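Pre-session inspection checklist: hand-held gripper demonstration study
Site: Altholm, main floor and mezzanine
Study: Bernelow, method comparison stage
Date of inspection: 2019-06-26

Purpose
The study compares policies trained on demonstrations recorded with hand-held grippers against policies trained on demonstrations made by remote control. Recordings are accepted only from sessions in which every item marked R has been passed.

Section A. Gripper and sensing
A1 (R). Finger pads seated and free of tears. Pass.
A2 (R). Pads meet evenly along their length when closed. Pass. Re-check after 53 demonstrations.
A3 (R). Marker faces clean and firmly fixed. Pass.
A4. Housing free of cracks. Pass. Light scuffing noted on the second unit; no action.
A5 (R). Camera calibration error within the limit set by Cornis. Pass on the second attempt. The first result was discarded and should not be entered in the log.

Section B. Working area
B1 (R). Walkways clear for an operator carrying a gripper. Pass with comment: chairs to be pushed in before recording starts.
B2. Ceiling lighting switched on and left unchanged for the whole session. Pass.
B3. Drinks kept away from the task surface. Comment: to be enforced at the start of each block.
B4 (R). Persons in the area informed that recording is taking place. Pass.

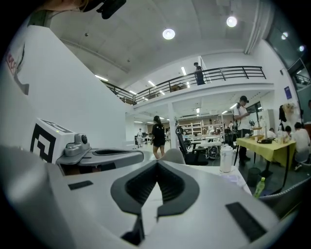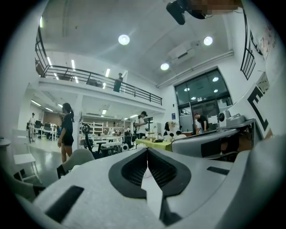
Gripper camera views of the working area, Altholm. The mezzanine railing is visible in both.

Section C. Data and method
C1 (R). Each demonstration labelled with task, operator code and gripper number. Pass.
C2 (R). Position tracking held for at least 85 per cent of each recording. Pass. Losses occurred mainly when the operator turned quickly.
C3. Faces blurred before files leave the site. Open. The Sarmiento procedure applies; a sample is to be checked by hand.
C4 (R). Test set kept apart from training recordings. Pass.

Outstanding actions: 2
1. Complete C3 before transfer.
2. Repeat A5 if either gripper is dropped or its camera mounting is adjusted.

Result: accepted for recording, subject to the actions listed.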